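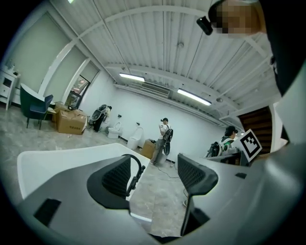 図1 調査対象室の内観(天井、奥壁の空調機および左側壁面)

シェア 7 コメント 2

学生プロジェクト報告書
既存作業室の室内環境と整理収納に関する調査
フィストデール校 生活環境コース 第2班
班員:ファルザナ・スムロ、サクダ・イェンスック、カハル・ブレナック
指導教員:ミョンジャ・チャン
提出日:2025年2月2日

1. 調査の背景
本報告は、オスタム地区にある共用作業室を対象として、内装、照明、空調および収納の現況を記録し、次年度の使用計画に資する基礎資料を作成することを目的とする。当該室は前年の7月に本コースの実習用として使用が認められたものであるが、室内の仕様をまとめた図面が保管されておらず、備品の配置も利用者ごとの判断に委ねられてきた。このため、改善案の検討に先立ち、現況の把握を行うこととした。

2. 調査の方法
調査は、目視による内装の確認、物品台帳との照合、利用者への質問紙の三種により実施した。質問紙は利用登録者に50部を配付し、無記名で回収した。台帳はディンサ事務室より借用した写しを用い、登録番号1,513までの物品を照合の対象とした。

3. 室内の現況
3.1 天井および照明
天井は白色の波形金属パネルで構成され、同じく白色の横架材がこれを支えている。照明には蛍光灯器具が用いられ、図1の範囲では二か所が点灯している。質問紙では、手元の明るさについて「作業する位置によって差がある」との回答が複数寄せられた。天井面が白色であることから反射光も一定程度期待できると考えられるが、照度の測定は今回の調査に含めていないため、判断は次回に譲る。

3.2 空調
空調機は奥の壁面の高い位置、二つの照明器具の間に設置されており、前面に水平の吹出口を備える。利用者からは、奥側の席で風が直接当たるとの意見があった。本班では、長時間の座位作業を奥壁から離れた位置で行う配置を提案する。

3.3 壁面および床
左側の壁面は淡い緑色の縦長のパネルで仕上げられ、白色の見切り材で区切られている。壁の途中には窓があり、その先にはより明るい空間がのぞく。床は大理石調の模様である。壁の色については「落ち着く」とする回答が多く、変更を求める意見は見られなかった。

3.4 収納
左手には引き出し付きの白い収納家具があり、天板の上に白い小物が置かれている。台帳には家具本体の記載があるものの、天板上の物品に対応する項目を特定することができなかった。質問紙においても「引き出しの中身がわからず、使ったものを上に置いてしまう」との記述があり、内容表示の不足が天板への仮置きにつながっていると推察される。

4. 整理作業の実施
現況記録の後、収納家具を対象として試行的な整理を行った。はじめに引き出しの内容物をすべて取り出し、文具、清掃用品、記録用紙に分類した。次に、使用頻度の高い文具を上段に、記録用紙を下段に収め、各引き出しの前面に品名を記した札を貼付した。清掃用品は入口側の棚へ移した。
分類の基準については班内で意見が分かれた。スムロは用途別、イェンスックは使用者別の分類を主張し、チャン教員の助言を受けて用途別に統一した。使用者別の区分は、登録者の入れ替わりに伴う札の更新が負担になると判断したためである。

5. 考察
内装については、天井、壁面とも淡い色調でまとまっており、大規模な改修を要する箇所は認められなかった。改善の必要性が高いのは、物品の置き場所と座席の配置である。なお、窓の扱いについては十分な検討に至らなかった。隣接する空間の用途と使用時間を確認したうえで、目隠しの要否を判断する必要がある。
また、台帳の品名と利用者が日常用いる呼称が一致しない例があり、照合に予定以上の時間を要した。札の表記には日常の呼称を採用し、台帳の品名は裏面に併記した。

6. 今後の課題
(1)座席位置ごとの照度測定
(2)空調の吹出方向の調整に関する管理者との協議
(3)札の貼付後における天板上の物品の再調査
(4)台帳の品名の改訂

(1)および(2)はブレナックが、(3)はイェンスックが担当する。(4)についてはスムロがディンサ事務室と調整し、改訂案を次期の班に引き継ぐ。

謝辞
調査に際し、台帳の閲覧および室内の使用について便宜を図っていただいたアレック管理室のエイモス・アバナシー氏に深く感謝の意を表する。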